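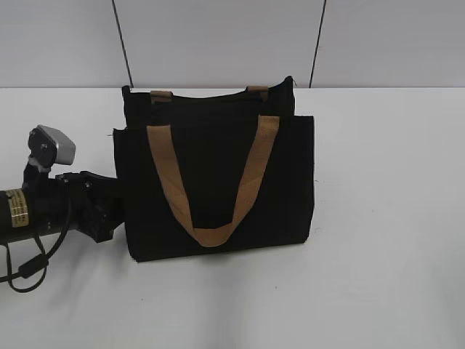 7/14/24

가방 정리 드디어 함. 미루고 미루다 1월부터 미뤘으니까 반년 넘었다. 급하게 쓰는 글이라 두서없음 주의.

집에 천가방이 너무 많다. 행사에서 받은 거, 책 사고 받은 거, 왜 있는지 모르겠는 거. 다 꺼내서 세어보니 19개. 미쳤나 봐. 몸은 하나고 어깨는 두 개인데.

일단 안 드는 것부터 뺐다. Wimen에서 받은 얇은 흰 가방, 빨았더니 쪼그라들어서 노트북도 안 들어감. 탈락. Shehu 로고 크게 박힌 거 두 개, 하나만 남김. 끈 짧은 것들 전부 탈락. 겨울 코트 위로 안 올라가는 끈은 나한테 필요가 없다.

남긴 것 중에 제일 많이 드는 건 역시 검정 캔버스. Plorkita에서 산 건데 끈만 밝은 갈색이다. 이 끈 색 때문에 샀다. 온통 검정이었으면 안 샀을 듯. 세로보다 가로가 좀 더 넓은 네모난 모양이라 도시락 눕혀 넣기 좋고, 바닥에 내려놔도 픽 쓰러지지 않고 서 있는 게 제일 맘에 든다. 지하철에서 발 사이에 끼워두기 딱 좋음.

끈이 넓적해서 어깨도 덜 아프다. 대신 앞쪽 끈이 앞판으로 축 늘어져서 문고리에 가끔 걸림. 어제도 걸려서 커피 쏟을 뻔했다. 앞판이 뒤판보다 낮아서 손 넣기는 편한데 비 오면 좀 불안하고... 지퍼 없는 가방 사놓고 할 말은 아니지만.

오른쪽 위에 실밥 하나 삐져나온 거 발견. 허연 게 검정 위라 눈에 띈다. 잘라야지 하고 가위 찾다가 서랍 정리를 시작해버렸고, 결국 실밥은 그대로다. 주름도 그냥 두기로. 다림질하면 번들거린다는 후기를 봐서 무섭다. 해보신 분 있으면 댓글 좀요.

먼지는 돌돌이로. 검정은 진짜 먼지가 너무 잘 보인다. 고양이 키우는 집은 각오해야 됨. 우리집은 고양이도 없는데 왜 이러지.

보관은 이렇게 바꿨다. 예전엔 큰 가방 하나에 나머지를 다 쑤셔넣었는데 그러면 밑에 있는 건 평생 안 꺼내게 되더라. 이번엔 접어서 세로로 꽂음. Hotus에서 산 칸막이 상자, 폭 38센치. 옷장 아래칸에 겨우 들어갔다. 자로 안 재고 사서 조마조마했는데 다행이. 자주 드는 세 개는 현관 고리에 걸어뒀다.

뺀 가방들은 상태 괜찮은 것만 모아서 나눔 올릴 예정. 사진은 아직 못 찍었음. 쓰다보니 밥 시간 한참 지났네. 상자 조립한 얘기랑 서랍은 다음에 쓸게요. 서랍에서 건전지가 끝도없이 나왔다.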